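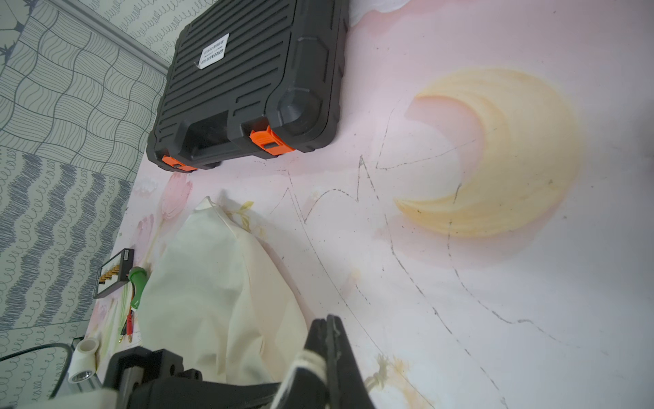 How long do raffle winners get to claim a prize? At the Eltley draw you have 28 days from the night your number goes up, and then it gets redrawn.

I have entered 12 of these. My winnings so far are a jar of chutney, which I had donated.

Top prize in December is a weekend in Flamton. I live in Flamton.

Second prize is a Pleren hedge trimmer. I have no hedge. Bought five tickets anyway.

They print 200 tickets and some 70 go to the same family. I'm told they are very lucky people.

Draw's at eight. Bring your stub, they do check.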